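Gripper stalls: what we know so far

27 Jun 2018

Quick one this week, everybody is buried in the cloth runs. If you use the Pudero hand-held grippers please read to the end.

The fault first. Fingers close on the cloth, you lift, and then they won't let go. Trigger comes back out, fingers stay shut. Sometimes a second squeeze frees them, sometimes not. Went through the log on Monday: 3,868 picks since the February firmware, 90 of them stuck closed. Thin cloth is the worst. Towels hardly ever.

Two people have had a finger nipped trying to pull the fabric out by hand. No broken skin but it's the reason this is going out now and not at the end of the month. Please don't do that. Power off, wait for the fingers to go slack, then take the cloth out.

Best guess is fabric getting drawn in toward the pivots when it bunches up and hangs down between the fingers. Ogundipe (they supply the finger sets) think it's the return spring. Could be both. We've sent them two of the bad units. 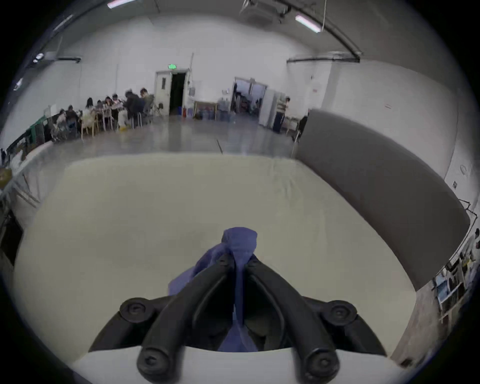 Word from the Clultari site is that they see the same thing on their own units, and that it got a lot less frequent after they stopped grabbing from the middle of the cloth and went for a corner. They also said the spring theory doesn't hold up for them, as theirs were replaced in the spring and the sticking came right back.

So, corner grabs for now. Not a fix, just buys us some time. Zovley are looking at a force cutoff in the next firmware, no date yet, will pass it on when we here.

Still to do: 1,035 picks on the pale bedding set. Those go ahead as planned but any unit that sticks twice in one session comes off the job, red tag, into the bin by the charging rack. Write down the serial and what cloth it was, the last few tags were blank and thats no use to anyone.

Old firmware is on the shared drive if you want to roll back, ask first.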